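Setting the Table, Setting It Again: Trays, Tabletops and How a Small Kitchen Stays in Order
Project report, Home and Living Design course
Project name: Divura

1. Where the idea came from

Our group shares a student kitchen on the second floor of Skolov Hall, and for most of the fall we complained about it. The table was where everything landed. Keys, mail, a salt shaker, somebody's half-finished crossword, three mugs. By dinner you had to push it all to one end before you could put a plate down, and whatever got pushed stayed pushed until morning. When the course asked us to pick an everyday problem and live with it for a while, we had ours in under a minute!

We wanted to know if one tray, kept on the table all the time, would change how people used the surface. Trays are cheap, they need no tools or screws, and every one of us had grown up in a home with at least one. None of us had ever thought hard about them.

2. What we did

The project ran for 14 days. For the first half we left the table alone and wrote down every item that was on it when someone sat down to eat. For the second half we put a tray out and asked people to use it for anything small that had no other home. There were no other rules. We kept the notebook on the shelf by the door with a pencil tied to it (the pencil still disappeared twice).

Before the second half we tried several trays borrowed from families and from the Bouazza thrift store down the hill. A round one with high sides was lovely to look at but too deep, and keys vanished under the mail. A long rectangular one took over the table and made it feel like a counter in a bank. The oval shape won everybody over. With no corners, you could slide past it with an elbow and not catch anything, and it still had room in the middle for a bowl.

Color mattered more than we thought it would. On a light table a dark tray reads as a place with an edge, and people put things inside that edge without being asked.
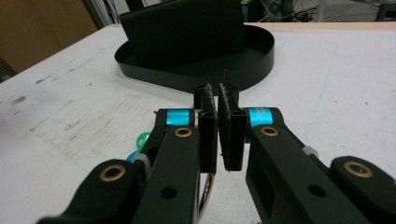
Figure 1. Black oval tray on the white tabletop.

We also argued (happily, and for far too long) over where on the table the tray should go. Dead center sounds right until you try to eat across from someone. Close to the door, it filled with coats' worth of pocket junk in one evening. We settled on the end nearest the window and left it there.

3. What we found

In the first half we logged 274 items on the table at mealtimes. In the second half the total was 203, and most of those were inside the tray. The drop is nice, but the part that made us really excited was the clearing up. Lifting one tray to the shelf takes a few seconds, so people did it before dinner, and several of them brought it back afterward and wiped the table while they were at it.

Mail was our big failure. Envelopes lie flat, they stack, and they hide everything underneath. By the last evening the tray held a pile of flyers from Brastum, the furniture outlet, addressed to students who moved out years ago. A separate mail slot on the wall would fix this, and we have already asked the housing office for permission to hang one.

4. What we would do next

A longer run would be great, ideally in December when finals make the kitchen much busier. We would also like to try two small trays against one larger one, and to test a light tray on a dark table to see if the edge effect holds up the other way around. The tray is staying in the kitchen for now, and the notebook is too.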